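Colleck flower notes – readme

Hi, I'm Laurențiu Lungu and I keep this folder. It holds 755 photos of fake flowers being sorted and arranged on a white table. I started it in October with just roses, then got hooked on hydrangeas (the blue ones are my favorite, sorry roses!).

Folders go by flower type, and the file called stems.csv says which flowers are in each photo. Mixed bunches are in their own folder – look there first if you want stems crossing every which way.

Red roses in the first photo, roses with a blue hydrangea and the white basket in the second: 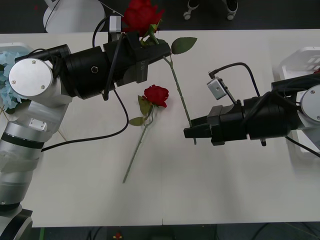
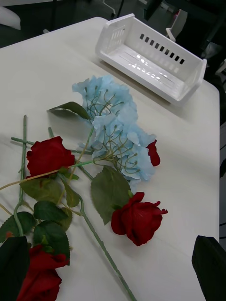 Photos: Žydrūnas Lapiņa / Colleck

A few things I'd like to know before downloading, if I were you. All the flowers are artificial, so don't use this for anything about wilting. The labels say "rose" or "hydrangea" and that's as fancy as I get. I've checked 482 of them by hand and the rest are still on my list.

If you find a wrong label, send me the file name and I'll fix it in the next version. Peonies are coming next.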